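Zular Ward Council, October meeting
Meeting opened at 7:05 p.m., Kulap Nakpan in the chair.

The September minutes were approved with one correction: the bus petition carried 2324 signatures, and the earlier draft had left off the last digit. The chair thanked everyone who stood outside Fenik Market with a clipboard. What a turnout for a ward our size!

Motion 2, to put the later evening bus on the spring ballot, was read in full and debated at length. Members from Bunnag Street spoke warmly in favor, and the amendment on holiday service was accepted by its movers. Carried, 5 votes to 3, with applause from the public seats (noted at the chair's request).
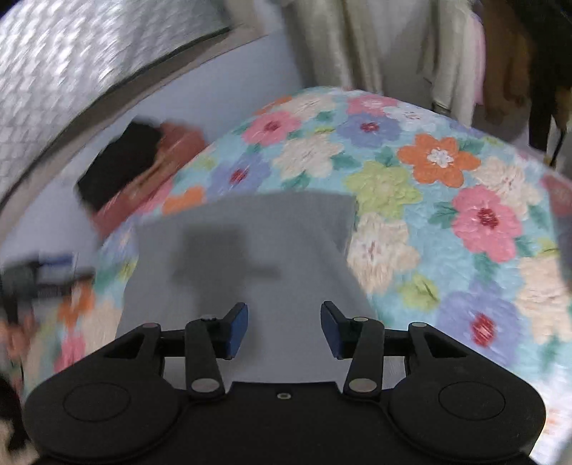

Ward Business

Early voting will be held at Gestier Hall, with the side door open for step-free access. The clerk has the ballot wording and will send it to all members before the next meeting.

Public comment was lively and went past the usual time. Two first-time speakers asked for a candidate night, and the council was delighted to agree. K. Nakpan will book the hall.

Adjourned 8:50 p.m.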